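Oct 25, 2024
Lavanya Marar

Stock Control, Unit 4: Reorder Points and Two-Bin Systems

4.1 Scope

Unit 3 covered order quantity, the question of how much to buy. Unit 4 covers order timing. The two are often solved together in software, but they are kept apart in these notes so the assumptions behind each can be checked. All examples assume a single item, a single supplier and no price breaks. Price breaks return in Unit 6.

4.2 Terms

Lead time (L) is the interval between placing an order and having the goods on the shelf and available to issue. It includes receiving and inspection. A common mistake in the homework is to count only the supplier's shipping time.

Demand rate (d) is the mean quantity issued per working day. Use issues, corrected for returns. Sales figures are not a substitute when the item is also used internally.

Safety stock (SS) is the quantity held against variation in d, in L, or in both.

Reorder point (R) is the stock level at which a new order is placed:

R = dL + SS

Stock level here means inventory position: on hand, plus on order, minus backorders. If on-hand stock alone is used and L is longer than the order cycle, the rule will trigger duplicate orders.

4.3 Worked case

The Floledia parts room issues a hose clamp at a mean rate of 50 per working day. Lead time is 6 working days and safety stock is set at 75.

R = (50 x 6) + 75 = 375

An order goes out when the inventory position reaches 375. If the supplier delivers on time and demand holds at the mean, the shelf will be at 75 when the goods arrive. Students should confirm that a delay of one day leaves 25 and that a delay of two days produces a stockout during the second day.

4.4 Visual systems

Continuous review requires a count that is always current. For low-cost items the cost of keeping that count can exceed the cost of the stock. A visual system replaces the record with a physical signal: a line on a shelf, a card, or an empty container. Containers used for this purpose should be open at the front, so that the level can be read without lifting anything down.
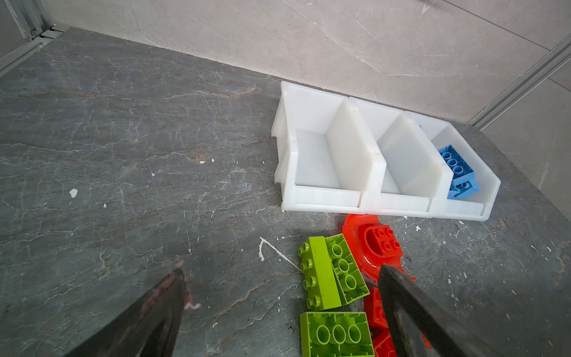 Fig. 4.1. White plastic storage unit with three connected, open-fronted compartments.

In the standard two-bin method, stock is split between a working bin and a reserve bin. Issues are made from the working bin only. When it is empty, an order is placed and the reserve bin is opened. The reserve must therefore hold R units. For the clamp in 4.3 that is 375 pieces, and the reserve bin is sized accordingly. The working bin takes whatever remains of the delivery after the reserve has been refilled.

The method fails in two ordinary ways. The first is drawing from both bins at once, which removes the signal. The second is leaving the reserve quantity unchanged after demand has shifted. Juhász and Pinto recommend recalculating R each quarter for any item whose d has moved by more than a fifth. Their argument is in the course reader, under "Review intervals."

4.5 Choosing between methods

Use continuous review where unit cost is high or where issues are already scanned. Use two-bin where unit cost is low, demand is steady and the item is small. Items with lumpy demand suit neither method well; see Unit 5.

4.6 Problems

1. Brulell issues 100 seals per working day. Lead time is 4 working days and R is 520. Find SS.

2. Repeat problem 1 with lead time increased to 5 working days and R unchanged. State the effect on service.

3. Arumugam keeps a two-bin system for washers. The reserve bin holds 1789 pieces and lead time is 8 working days. With no safety stock, what is the highest whole-number daily demand the reserve will cover?

Written solutions go to Chun-hung Tu before the first class in November. Show units at each step.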